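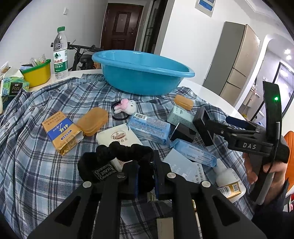 Re: Washing plaid shirts, color running

Hello all,

On Friday a member wrote:

> I bought a plaid shirt from Skurum in January, navy with white.
> After the first wash the white part is a little blue. Is it
> ruined? I used 5 spoons of powder.

I don't think it is ruined. Please do not put it in the dryer, the heat will fix the color. Soak it in a plastic basin with cool water and oxygen bleach for one night, then rinse until the water stays clear. I did this two times with my Flesard shirt and the white came back almost completely.

Five spoons is too much for one shirt. I use one, and liquid is better for dark cotton. Close the buttons before washing and turn the shirt inside out.

Does somebody know if the Flollenel color sheets are still sold? My shop had the box of 69 sheets, but now I find only the small one.

Thank you and greetings from a long-time reader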